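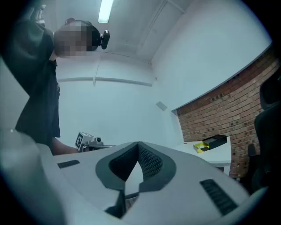 Why do we have elbows?

Bend your arm and touch your shoulder. Now straighten it and reach out as far as you can. The part that let you do both is your elbow, and it is a joint. A joint is a place where two or more bones meet.

What is inside an elbow?

Three bones meet at the elbow. The long one in your upper arm is called the humerus. The two in your forearm are called the radius and the ulna. The radius is on the same side as your thumb, and the ulna is on the same side as your little finger.

The ends of the bones are covered in cartilage, a smooth and slippery material. There is also a small amount of fluid in the joint, which works a bit like oil on a bicycle chain. Strong bands called ligaments hold the bones together.

How does it bend?

Bones cannot move by themselves. Muscles pull them. The muscle at the front of your upper arm is the biceps. When it gets shorter, it helps to pull your forearm up. The muscle at the back is the triceps. When that one gets shorter, your arm straightens again.

Muscles can pull but they cannot push, so they often work in pairs. Put one hand on the front of your other arm and bend it slowly. You should feel the biceps get harder and fatter.

Turning your hand over

Hold your arm out with your palm facing up. Now turn your palm to face the floor. Your upper arm hardly moved. When you do this, the radius rolls across the ulna so that the two bones cross over. You do it every time you turn a door handle or pour a drink.

What is the funny bone?

The funny bone is a nerve. It is called the ulnar nerve and it runs from your neck down to your hand. Nerves carry messages to and from your brain. Most of this one is tucked safely under muscle, but at the inside of the elbow it passes through a narrow groove with only skin and a little fat over it. If you knock it there, you feel a sharp tingle in your ring finger and little finger.

Try it yourself

Ask a grown-up to help you roll a sheet of thick card around your arm, over the elbow, and tape it loosely. Leave it on for 3 minutes and try to:

Comb your hair
Eat a slice of apple
Scratch your nose
Put on a hat

Write down which was hardest. Then take the card off and try the same jobs again.

Words to know

Cartilage: smooth material that covers the ends of bones
Joint: a place where bones meet
Ligament: a strong band that joins bone to bone
Nerve: a pathway that carries messages around the body

Written by Emlyn Parri. Page updated 24th July.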